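Search this site: enter keywords

Filed under: Recording / Vocals / Home Studio

How to Build a Lead Vocal from Several Takes

Posted February 11, 2023 by the Terkance editorial desk

Comping is the assembly of one finished vocal from the best parts of several recorded takes. The steps below apply to any recording program that can stack takes on a single track. The examples come from a mid-tempo reggae single called "Skitholm," cut in September with one singer and one condenser microphone.

1. Prepare the session

Set the tempo and confirm the key before recording. Bounce the backing tracks to a stereo file and import it into a new session, so that edits to the vocal cannot disturb the instruments. Name the vocal track and set the sample rate to match the backing file. Leave two bars of count-in.

Set the input level with the singer performing the loudest part of the song, usually the last chorus. Peaks should stay well below clipping. Do not change the preamp gain once the first take is down. A level change between takes is easy to miss while recording and tedious to correct later.

2. Record full takes first

Record the song from top to bottom. Seven full takes is a workable upper limit for most singers; after that the tone usually thins and the phrasing stiffens. "Skitholm" used five. Mark the floor with tape at the singer's feet and keep the pop filter in a fixed position.

Record short punch-ins only after the full takes are finished. Start playback at least four bars before the punch point and have the singer perform through it.

3. Save and back up

Turn off any cleanup option that deletes unused audio. Save the session under a new name before editing, then copy the whole folder, including the audio files, to a second drive. The "Skitholm" folder held 187 audio files at this stage, most of them harmony parts.

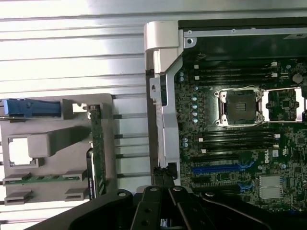
Motherboard and chassis rail, case open.

If playback stutters with all takes loaded, raise the buffer size to its highest setting. Latency does not matter during editing. Freeze any instrument tracks still running plug-ins.

4. Choose the phrases

Print the lyric sheet with wide line spacing. Listen to one line at a time across all takes and write the take number beside each line. Judge pitch last. Timing and tone are harder to repair.

Where two takes are equal, choose the one that matches the line before it. Avoid switching takes within a word. If a switch is necessary, place it on a hard consonant such as "t" or "k."

5. Edit and crossfade

Cut in the silence between phrases where possible. Keep each breath attached to the phrase that follows it. Apply a short crossfade at every edit, then solo the track and listen on headphones. The Samwood and Kolev presets on our downloads page set the default fade lengths used here.

The finished "Skitholm" lead contained 37 edits. Two were audible in solo and were moved to the nearest consonant.

6. Render the result

Consolidate the comp to one continuous file starting at bar one. Mute the source takes and hide them, but keep them in the session. Apply pitch correction and compression to the consolidated file only.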